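Zundbridge home build, ticket 232
Status: open
Component: sim bridge, Mendcombe two-arm model
Reported by: build owner

Problem: the left arm stops responding after a head camera reset. The right arm keeps taking commands. I am testing everything in the Justonent simulator before I wire up the real arms in the garage.

Setup: bridge build 389, apartment map, both grippers on default gains. Start pose is both arms forward, facing the yellow door at the end of the passage.

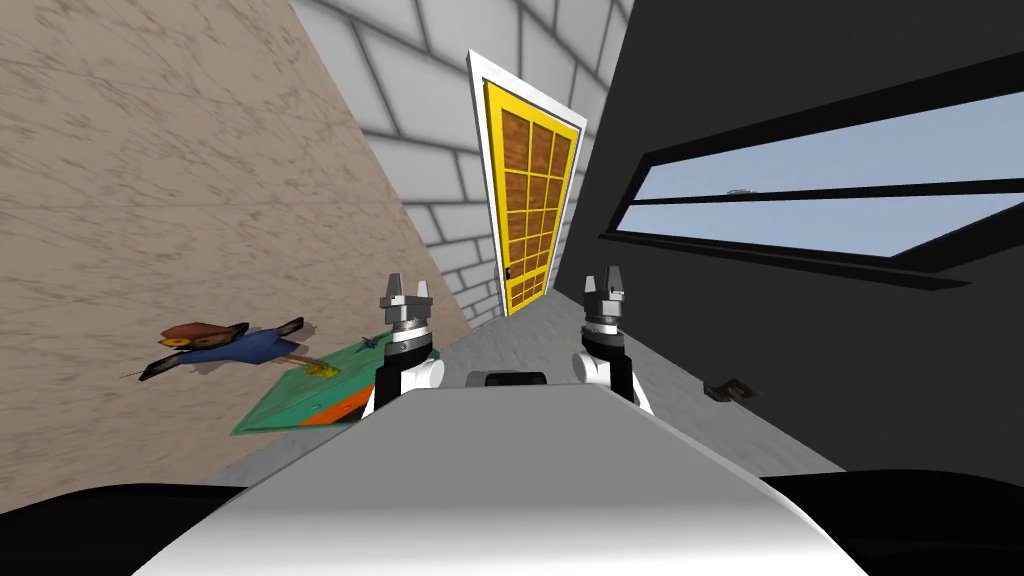
Step 1. Checked the wrist camera feed
Opened the wrist view near the marble wall with the fingers open and the night-sky card between them. I wanted to rule out a bad camera mount before touching the arm code. Mount offsets in the config match the model file.

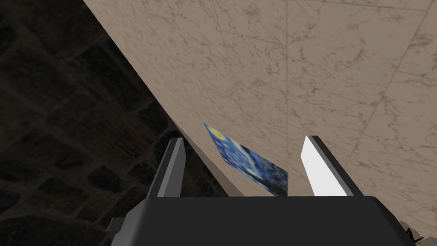
The log had up to 35 dropped messages per run, all on the left arm topic. Lowering the render quality made no difference. Swapping the left and right topic names moved the fault to the right arm, so the arm model is probably fine.

Step 2. Checked the head view with the left arm raised
Ran the grasp test by the brick wall, with the left gripper against the green box. Used the same config as step 1 and left the physics rate alone.
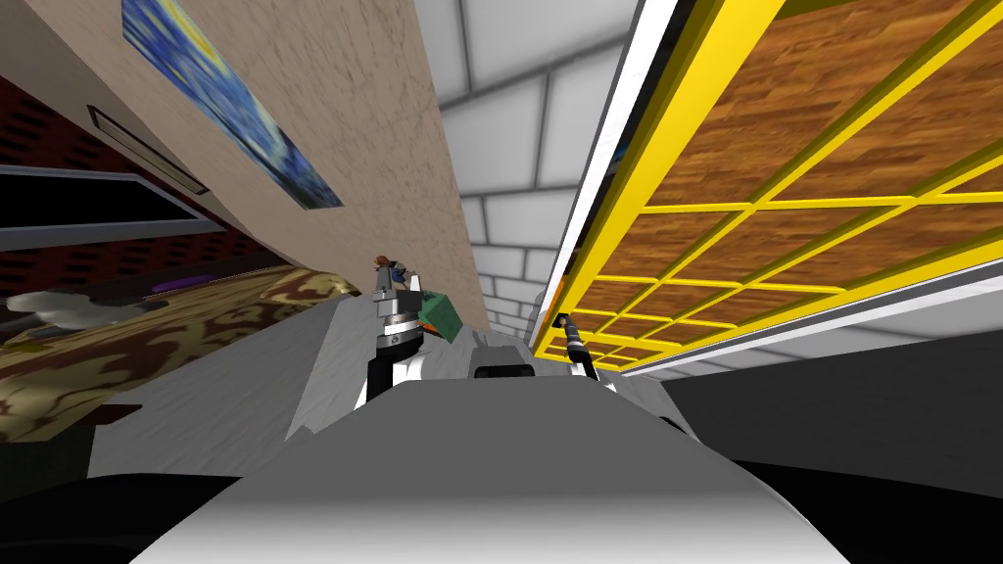 After a reset the bridge opens a second Mosoti session and does not close the old one. Both sessions write to the first arm in the list. Killing the old session by hand brings the arm back in 2 seconds.

Workaround: restart the bridge after every camera reset.

Still to do: add a close call to the reset handler and run the test overnight. Leaving this open until then.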